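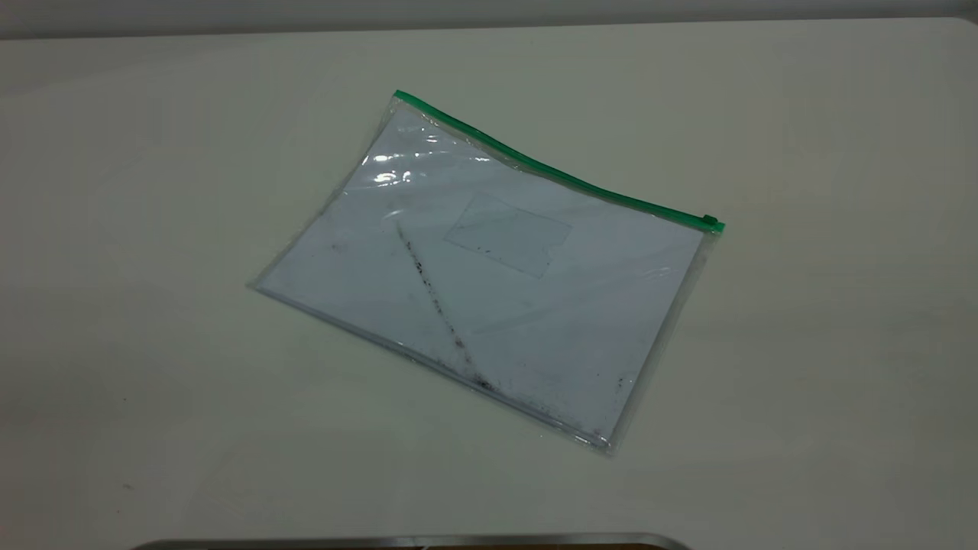 The budget meeting at Bandcombe was set for Sunday because the lab needed the floor on Monday. I had 57 thousand to spend and two quotes in my folder. Pivley wanted most of it for one arm with a suction head. Dekudano would sell us three smaller arms with two-finger grippers and throw in the spare pads. The samples came to us in zipper pouches like the one on the table, green track along the top, a sheet of paper inside and dark specks scattered over it. Whatever we bought had to move those all day without opening them.

I had written "suction" at the top of the page in October and underlined it. Then I spent a morning reading about wrinkled film and crossed it out.

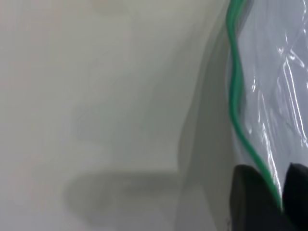 The service contract was the part I kept going back to. Dekudano charged by the visit, and their nearest office was in Nilsuwan, 20 hours away by truck. I added two visits to the first year and moved the third arm to the second. The total fit with a little left over.

I put the pen down and looked at the old sorting bench, which was still on the books. Then I picked the pen up again and added a line for hauling it away.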